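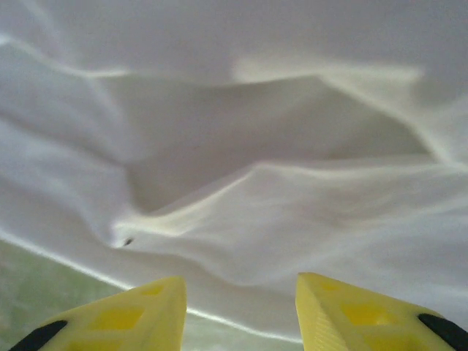 Inicio | Política | Mundo | Opinión | Archivo
Imprimir | Enviar por e-mail

La coalición que nadie quiere firmar

Ocho de la mañana, cafetería del Parlamento de Kolari. Ludmila Rusnák llega con prisa, deja el abrigo, pide un té que no se toma. Lleva 15 años de diputada y dos noches sin dormir bien. El pacto de gobierno, otra vez en el aire.

El borrador tiene 179 páginas. Pensiones, aduanas, la reforma del tribunal electoral. Lo de siempre, y en el anexo lo gordo: el reparto de las alcaldías del sur. Ahí se atascó todo en mayo y ahí sigue.

«Si cedemos Oltari, mis votantes no me lo perdonan», dice. Y baja la voz – en la mesa de al lado hay gente del partido rival.

Los liberales piden Interior. Los agrarios tambien. El primer ministro en funciones promete a unos y a otros, según la hora. Reuniones en la calle Kennedy, a puerta cerrada, sin actas.

¿Elecciones anticipadas? Rusnák se encoge de hombros. Los sondeos castigan a todos, a los suyos los que más. Le suena el móvil, mira la pantalla, se levanta. Por la tarde hay otra ronda y todavía no saben en que sala.

Imprimir | Enviar por e-mail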